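Section 6: Fitting the end shelf to your Niltden tall cabinet

By now the cabinet is standing, it's level, and you've probably had a coffee. Good! I wrote this guide after putting up three of these in my own place and one at my sister's, so you're getting the order that worked for me, plus the bits the Skestard leaflet squeezes into one tiny drawing.

You'll need the bag of long screws marked E, a pencil, a level, a drill and somebody to hold things. Harpreet Turcotte held mine and would like it known that her arms hurt.

1. Open the cabinet door nearest the end and take out any loose shelves. You want your whole arm in there.

2. Stand the shelf unit against the end panel with the back edges flush. Don't trust the front edges, they'll line up later when you adjust the feet.

3. Check that you've left 70 mm between the back of the unit and any wall socket. I skipped this the first time and had to unscrew everything to plug in a lamp.

4. Mark the screw holes from inside the cabinet. Press hard, because pencil hardly shows on the coated panels.

5. Take the shelf unit away and drill your pilot holes to a depth of 6 mm. A bit of tape on the drill bit makes a fine depth stop.

CAUTION: Don't drill right through the side of the shelf unit. The panel is thinner than it looks, and filler never quite matches (ask me how I know).

6. Put the unit back, drive the top screws first, then the bottom ones. Leave them all slightly slack, check with the level, and only then tighten up by hand.

7. Slide in the shelves. Give each one a little push down at the corners so the pegs seat properly.

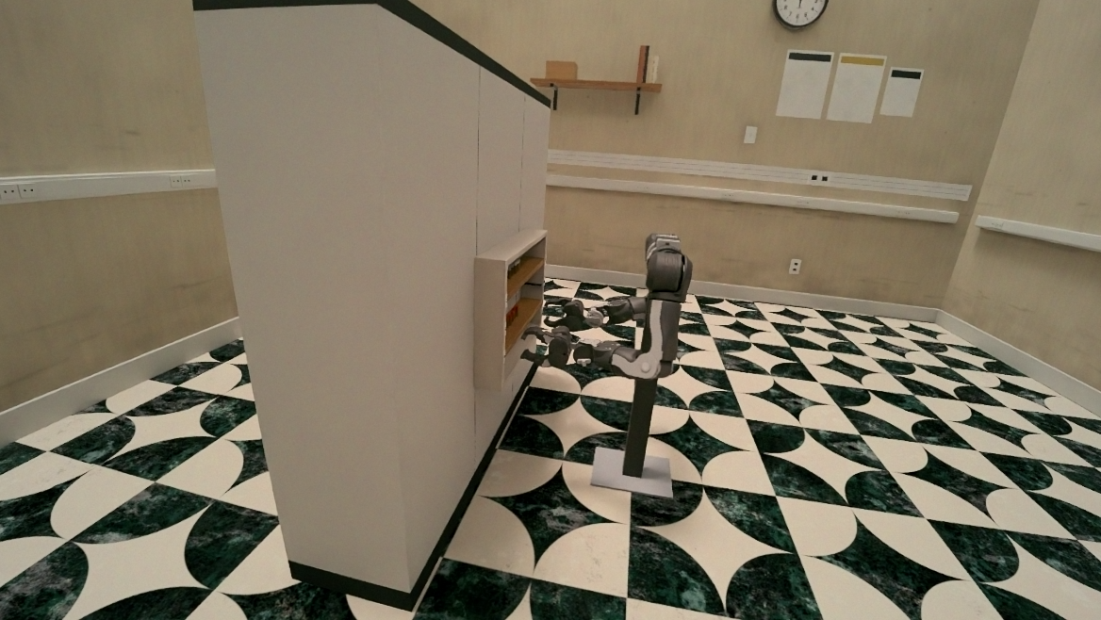 Fig. 6. Tall white cabinet with the open shelf unit at the far end.

NOTE: The shelves take 20 kg each if the weight is spread out. Heavy stuff goes low down, please, and keep the upper ones for the light things you like looking at.

8. Wait a day, then go round the screws again with a hand screwdriver. Mine had all loosened a touch.

If a shelf rocks, swap it with the one below before you call anyone. Drasell sells spare pegs in bags of 50, which is a silly amount, but they're cheap and they fit. Section 7 covers the door hinges, and you'll want the short screwdriver for those.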